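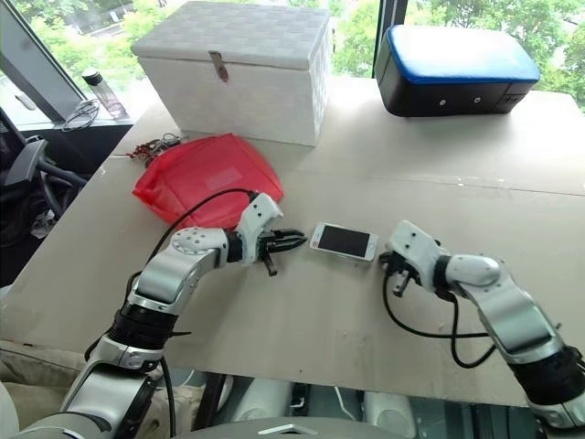 Maxence Fleury wrote in to ask whether the Kyei would survive a household where people put their phones down on any flat thing and then shout at each other about where the phones are. He also wanted to know if it was worth $125 when a perfectly good bowl costs eight.

I bought a bowl first. I'll get that out of the way. It worked for a week and then filled with batteries, a hair tie and a takeout menu from a restaurant that closed in January.

The Kyei is a charging tray made by Plamer, who also make a lap desk I didn't like. It's a shallow rectangle of gray felt over a steel base, with a raised lip on three sides and two charging spots you find by feel. Plamer calls the spots "landing zones." The manual calls them "zones of landing," so there may have been a disagreement in the office.

Setup is plugging it in. There is an app, and I installed it out of duty. It offered to tell me when my phone was charged, by sending a message to my phone, which was charged. I deleted it on the second evening and the tray has not seemed hurt.

Charging is fine. It isn't fast. If you come home at 6 p.m. with a dead phone and plan to leave again at 6:20, use a cable like everyone else. Overnight it does the job every time, provided you hit the spot. I missed a fair amount in the first month. A small amber light comes on when you've got it right, and it sits on the back edge, where the phone covers it. You end up lifting the phone to see if the light is on, and then of course it isn't.

The felt is the best part and also the worst. Keys don't clatter on it. Coins don't slide. But it holds on to crumbs with real loyalty, and we have a toast person in the house. The lint roller in the box lasted 8 days. Refills come from Miline and cost more than I want to say in public. Ordinary tape works.

Weight matters more than I expected. At 508 grams the tray stays put when you drag a phone off it one-handed, which the Zollow I had before never did. The Zollow was half the price and followed me across the counter every morning. It also whistled at night, very softly, at a pitch only my wife could hear, and for a while I'm afraid I took the Zollow's side.

Things I'd change: the light, obviously. The cord leaves from the left and my outlet is on the right, so it goes the long way around the back like a tourist. The lip should be on all four sides, or Plamer should say what's supposed to leave by the open one. In our case it's pens.

So, Maxence, yes, it will survive your household. Mine has dropped it once, down two stairs, and the only damage is a dent on a corner I've turned to the wall. It won't stop the shouting. We still lose phones, mostly in the couch and once in the linen closet, but there's now an official place where they aren't, and we check it first.

I'd wait for a sale. It seems to go on sale right after I buy things.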